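Brullulport Community Kitchen News
2 June 2021

The great utensil cull, or why I don't believe in drawer dividers

Several of you have forwarded me the Cunell catalogue, with its eight-page spread on "the calm kitchen". I have read it. I have looked at the bamboo trays, the magnetic strips and the label maker. I remain unconvinced that a kitchen used by three cookery groups, a lunch club and whoever has the key on a wet afternoon will be made calm by a tray.

The idea behind these systems is that clutter is a storage problem. Ours is a buying problem. When we emptied the two drawers under the hatch last November we found four tin openers, one of which worked, and a melon baller that I can't believe has met a melon in this building. A divider would have given each of them a tidy little bed to lie in.

So before we spend 100 pounds on inserts (that was the quote, before delivery) I asked if we could try the cheap way first. Everything comes out on to a table. Things you reach for go in an open bucket. Things you don't reach for go home with somebody or go to the charity shop. Shona Grimshaw thinks this is too simple and that we will be back to a jumble by autumn. She may be right. She was right about the spice carousel.

What I will say for the bucket is that you can see into it. A drawer hides its contents by design, and I have never understood why that is sold as an advantage. The Ogundipe range of "utensil towers" does much the same job as a bucket with a good deal more chrome, and it takes up more worktop. A plain black plastic one, wider at the top than the bottom, holds long handles perfectly well and goes in the sink when it gets sticky.

Slotted metal spatulas seem to earn their place in every kitchen I've known, and I'm not going to argue with anyone who wants a spare. I am less sure about coloured plastic. The theory is that you give each colour a job, orange for this and purple for that, and everybody remembers. I have yet to cook alongside anybody who remembers. If you want to run a colour scheme in your own session, please do, but don't stick a chart on the fridge and expect the lunch club to obey it.

Cloths are the harder question. A folded cloth under the work saves the table top and gives you somewhere to put a damp spoon down. It also picks up grey marks that no wash I have tried will quite shift, and I think we should stop pretending that they will all come up white again. Smudged ones can stay in use for the table. Keep the good ones for drying up, and if you bunch one up beside the bucket while you're busy, shake it out before you leave. 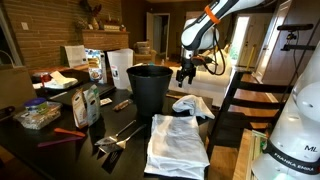
What we're asking you to do

Look through your group's shelf before the end of the month and take out anything you haven't used since we reopened. Put it in the crate by the back door with your group's name on it. Unclaimed things go after a fortnight, and that includes the fondue set.

Paper food pouches can stand upright on the shelf, but please write the date you opened them on the front. I don't mind what brand they are. I do mind finding one folded over with a clothes peg and no clue to its age.

Please don't buy anything new for the kitchen out of the tea money. We have been offered a trial of the Zundodano drawer system, free for the first set, and I have said we'll think about it. My own view is that free inserts are how you end up paying for the matching ones. If you feel differently, put a note in the book and we'll talk it over.

Buckets can be had from the hardware shop opposite the chemist. We need one more for the baking group, who have far too many whisks and know it.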